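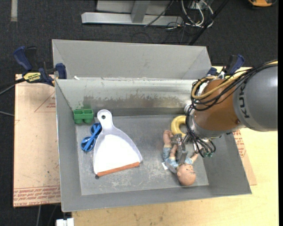
Week 3 of this course is about the export contract between a small producer and a foreign buyer. Please read chapter four before the class, so that we can use the time for the Durstead case. An export contract must first say what is sold, and this is harder than many students think. Take a white dustpan with a small round hole in the handle for hanging. If the offer says only "dustpan, white", the buyer can later claim that he expected a different handle, a different shape or a different size, and the seller has nothing in writing to answer with. A good description of goods is short, but it lets a third person decide if the delivery is correct.

1. Description and quantity
Write the name of the goods, the material, the color and the number of units per carton. In the Durstead case the order was for 2,565 units, but the cartons were made for 34 pieces each. The last carton was therefore not full, and the contract did not say if this was allowed. The importer, Commont, refused the last carton and paid late for the rest.

2. Delivery term
Choose one delivery term and name the place exactly. "FOB" without a port is not complete. Remember that the delivery term tells us who carries the risk and who pays for transport – it does not tell us when the buyer becomes owner of the goods. Students mix up these two questions every year in the exam.

3. Payment
We compare three methods: payment in advance, documentary collection and letter of credit. For a first order between partners who do not know each other, the letter of credit is usual, but the bank fees can be too high for a small order. Iletti, the seller in our case, accepted open account with 61 days. Please think about why a seller would agree to this.

4. Role of the chamber of commerce
A chamber can issue a certificate of origin and can often help to find a mediator. It cannot force a member to pay. In the July session we had a long discussion on this point, and I have added the notes of Gyu-bin Ko to the reader – see the part after the Benítez text.

Homework
Write a sales clause of one page for a product of your own choice. Include description, quantity, delivery term and payment. Bring two printed copies, one for me and one for your neighbor.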